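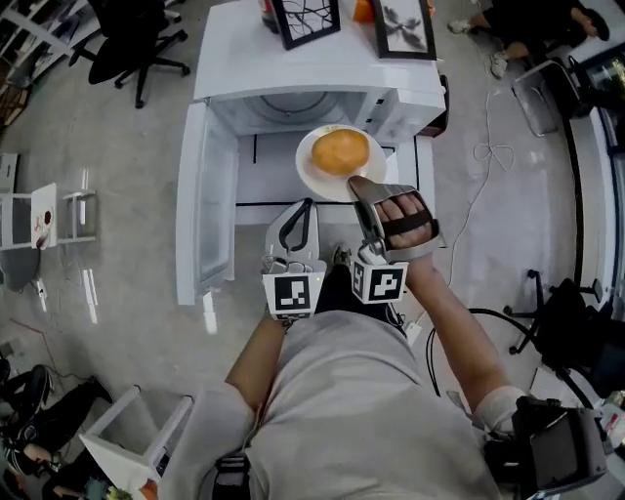

4. Calibrating and recording with the hand-held grippers

This section applies to the Sollon hand-held grippers, build revision 2026-06-30 and later. Complete section 3 (printing and assembly) before continuing. Units assembled from the Abernathy jaw files have a different tag offset and need the values in Appendix B.

4.1 Before you start

Required for each pair:

Two assembled grippers, left and right
Two marker blocks, one per gripper, with different patterns
Fastening straps
Head camera, fitted and focused
Host computer with Trellton Recorder installed

Note: The left and right marker patterns are not interchangeable. If the blocks are swapped, the recorder accepts the session without a warning and writes mirrored trajectories. Compare each pattern with the printed sheet supplied with the kit before mounting it.

4.2 Mounting the marker blocks

1. Wipe the mounting face on the front of the gripper. Remove any stringing left from printing.
2. Seat the block with the arrow on its back pointing toward the jaw.
3. Tighten the two screws evenly. Stop when the block no longer rocks.
4. Repeat for the other gripper.
5. Look straight down on each block from wearing height. The whole pattern must be visible, including the white border.

Caution: Do not laminate the marker patterns. Glare from a glossy surface causes dropped detections under overhead lighting. Use matte paper or a matte label.

4.3 Fitting the grippers

1. Loosen the strap fully and slide the hand in.
2. Lay the strap across the fingers and pull it snug. The gripper should follow the hand when the wrist is turned, with no lag.
3. Open and close the jaw through its full travel ten times.
4. Route any cable along the forearm and behind the elbow. Leave enough slack for a full reach.

Straps stretch during the first few sessions. Check them again after each break.

4.4 Jaw calibration

1. Start Trellton Recorder and select Devices, then Jaw Range.
2. Hold both jaws fully closed until the reading is stable. Press C.
3. Hold both jaws fully open until the reading is stable. Press O.
4. Compare the span with the limits below.

Closed reading, maximum: 12
Open reading, minimum: 483
Open reading, maximum: 630

A closed reading above the limit usually means a burr on the jaw tip or a return spring seated off its post. An open reading below the limit means the jaw is binding. File the pivot faces lightly and repeat. Do not correct either fault in software.

4.5 Recording a reach-in task

Tasks inside an enclosure (microwave, drawer, cabinet) are the most likely to lose marker tracking. Run at least one of these before accepting a new pair.

1. Place the appliance on a stable table at elbow height. Unplug it.
2. Open the door fully and confirm that it stays open without support.
3. Place a plate with a light food item inside.
4. Stand square to the opening with both grippers in view of the head camera.
5. Start recording and hold still for two seconds.
6. Move one jaw to the rim of the plate. Keep the other gripper outside the opening, slightly lower, ready to support.
7. Close the jaw on the rim and draw the plate out slowly. Bring in the second gripper once the plate clears the front edge.
8. Set the plate down, release, hold still for two seconds, and stop recording.

Caution: The jaw tips are not rated for hot dishes. Use unheated food only.

Caution: Keep floor cables clear of the operator's feet. The operator is looking at the work and will not see a loop behind the heels.

If a marker is hidden for more than 328 milliseconds, the recorder flags the segment in amber. Short amber segments are filled by interpolation. Discard any take in which the flagged segment includes the grasp itself.

4.6 Troubleshooting

Marker detected on one side only: check the block for tilt, then check that the sleeve or strap end is not covering a corner.

Jitter when the hand is at rest: camera focus has shifted. Refocus and lock the ring.

Plate slips during the pull: replace the jaw tip pads. The Lulley pads hold ceramic better than the printed ones but wear faster.

Jaw reading drifts during a session: the sensor magnet is loose. Remove it, clean both surfaces, and glue it again. Allow the glue to cure overnight.

Jaw geometry by Renata Mansilla. Calibration routine and limits by Anikó Somogyi. Report errors in this section to the workshop list with the build revision and the recorder log attached.

Continue to section 5, Exporting Sessions.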